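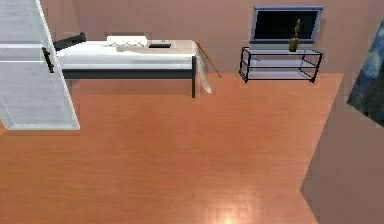 How many times do you have to show a robot something before it gets the idea? More than you would like, and it depends mostly on whether you did it the same way each time, which I didn't.

June, ten past 1900 and still at the desk. 19 demonstrations today, of which 13 were fit to keep. The others have gone in the folder called "later", where they can keep last month's company.

I steer with the Vedetex controller, left thumb to drive, right thumb for the arm, and a trigger for the hand that sulks if I squeeze it too quickly. The simulated flat stayed as it was in spring: fridge a stride from the bed, telly on its glass stand, a floor so shiny you could skate on it. I have spent more time in that bedsit than in my own kitchen this week and I still clip the fridge on the way past.

The task is to drive up to the bed, pick up the little black thing beside the pillow and bring it back to the start. My mother could explain it to a spaniel. I approached from the left in the morning and from the right after lunch, and the trained version, having studied me closely, now goes up the middle and dithers. Fair enough – it has my manners.

Also the stick leaning on the end of the bed. I knocked it over in run four and again in run six, and I kept run six by mistake, so I expect to see that one again.

Wurkar want 72 good runs before they'll look at it. The Trutent people say fewer will do if they are slow and tidy. Tomorrow: left side only, no coffee before the first ten, and ask for a new thumbstick.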